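Divcombe Allotment Seed Swap - variety list

Plain-text records of the seed packets handed in at the Divcombe swap each September. One row per packet. 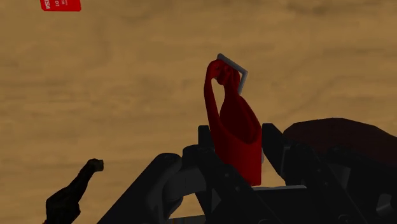
Chiyo Sugawara wrote in to say the runner beans from Plunell were listed under two spellings, and that her own packets should sit under the second. Both spellings now point to the same entry, and the older one is kept in the alias column.

Contents

packets.csv - 982 rows, one per packet
growers.csv - plot numbers only, no names or addresses
aliases.csv - 54 local names matched to the name used in packets.csv

Columns in packets.csv

variety, crop, year_saved, plot, seed_count, notes

seed_count stops at 100. Larger packets are entered as 100 with "plus" in the notes. A blank year_saved means the grower left it off the packet - please don't fill it in from the row above.

Known problems

Squashes saved on the Lacson plots were grown next to each other and may have crossed. They carry an X in the notes. Five rows for broad beans have no plot number. The lettuce sold locally as Cleria could be either of two varieties, so it has its own entry until one of the growers can compare them side by side.

Use

Free to copy and change. If you find a mistake, send the row number and the correction. Germination results are kept in a separate file and are not part of this release.

Last updated: 1 April 2025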